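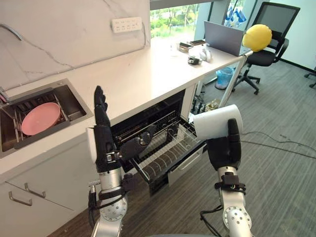

Minutes of the Working Group on Household Manipulation Practice
Held at Trevau, May 10, 2021

Present: Hanna Kravchuk (chair), Vivek Rajput, Fedir Bondarchuk, Zoia Skoryk (minutes)
Apologies: Hryhorii Tkachuk

1. Minutes of the last meeting
Agreed without change.

2. Draft code, section 4: work near people
Mr Rajput presented the revised text. Arm speed in shared rooms shall not exceed 600 mm per second. The stop button shall be within reach of the operator at all times. Mr Bondarchuk asked that floor cables be covered in the same section — agreed.

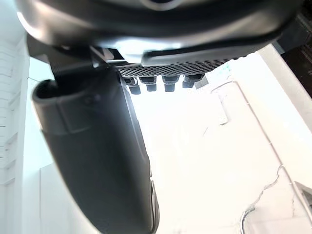
3. Inspection of hands and wrists
The group considered how often fixings and connectors should be checked. Ms Skoryk proposed every 40 hours of use, with a full service at 2,000 hours. Small parts such as the screw near the rim of the finger, and the plugs below the perforated grille, shall be listed by name on the check sheet. Adopted, subject to comment from Farer.

Action: Mr Rajput to send the check sheet to Mr Tkachuk.

4. Next review
The code will be reviewed in November.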